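Speaker notes: Moving a Parent Out of the Family Home
Winside Public Library, community room, February 15, 2022

Slide 1. Welcome

Thank everybody for coming out, and mention the coffee at the back (and the cookies, before the front row finishes them). I have 35 minutes, and then we'll talk for as long as the library lets us stay.

Start with my own story. My mother lived in the same house in Kirnwood for 30 years, and when she told me in October that she was ready to leave it, I went straight out and bought boxes. I was so pleased with myself! I had every box taped together before I'd asked her what she wanted to keep, and we had our first argument before lunch.

Slide 2. Start with the new place

Measure the new rooms first. Draw them on paper, doors and windows too, and let your mom or dad place the furniture. It's slow, and you will want to grab the pencil. Please don't. My mother put her armchair in four different corners before she settled, and by the time she was done she was talking about the apartment as hers.
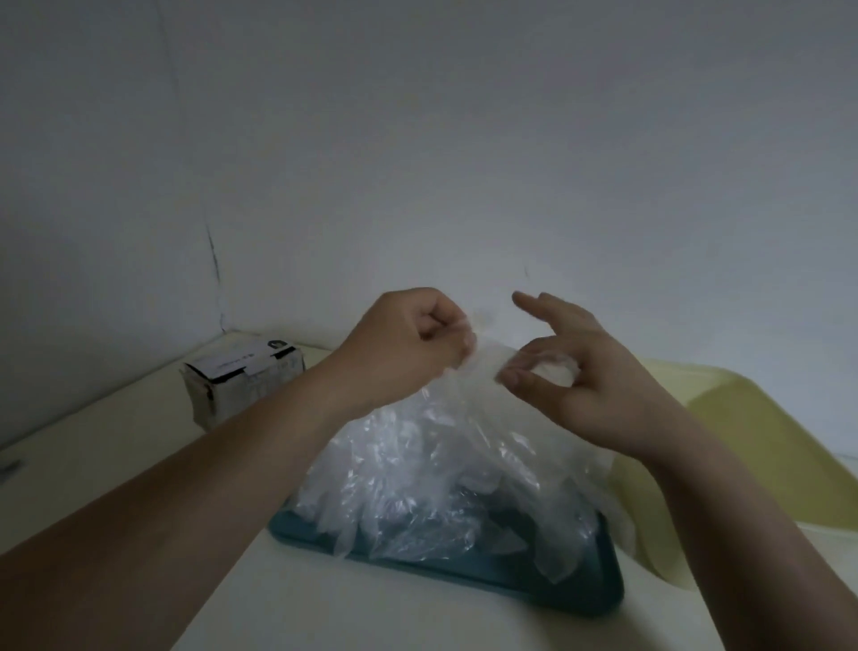
Then go room by room, beginning with one that has no memories in it. A laundry room is lovely for this, or a hall closet. Leave the photographs for the very end, or better still, move them as they are and sort them together over the winter.

PAUSE. Ask who has already started. Let a few people answer.

Slide 3. Two hours is plenty

We worked 2 hours at a stretch and then stopped, even when it was going well. Especially then, if I'm being fair, because I was the one who wanted to keep going and she was the one who was tired. It took us 22 visits. I had planned on a single long weekend.
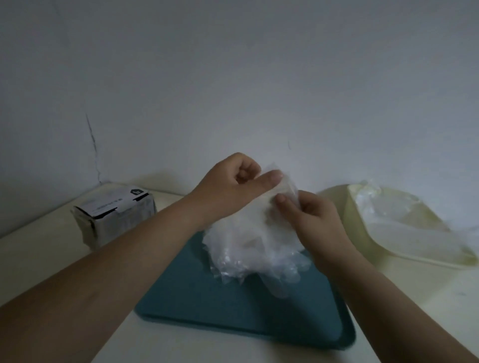 A woman in the Tveit group told me afterward that her father had hated the sorting far less than he hated being hurried, and that she wished she'd booked the movers a month later. I've repeated that in every talk since.

Slide 4. Brothers and sisters

Go gently here, somebody always tears up. Suggest a family call before anything leaves the house. Each person names the things they'd truly miss, and your parent has the last word. Write it down and send everyone a copy.
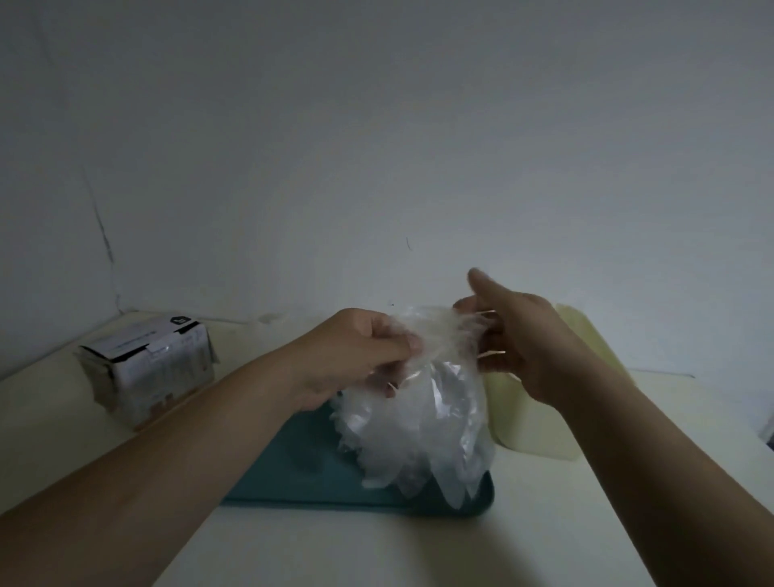 Slide 5: Plastic, one bundle at a time

Handout is on the table by the door, with the room-by-room list on one side and the phone call list on the other (utilities, pharmacy, mail forwarding). Remind them to pack the kettle last.

Questions. Chairs need to be stacked before we go.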